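Lovska Woven Floor Mat – Streaked Gray 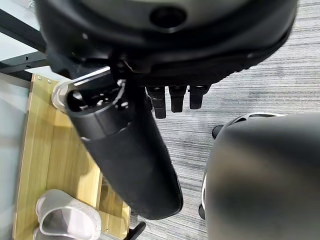
Lovska in gray, with a wooden board alongside

We love this one! The Lovska is a flat gray mat with fine, uneven streaks running from side to side – light fibers next to dark ones, so no two stretches look quite the same. It sits beautifully beside bare wood, and dark things really stand out on it.

Comes in 2 sizes, with more than 30 in stock at our Cevutwood store. The larger one rolls up small enough for a back seat. Vacuum along the stripes and keep it out of the washing machine.

Item no. 234. Next delivery in June. Want a swatch first? Ask for Uchenna Etim at the Jalach counter – she'll happily cut you one.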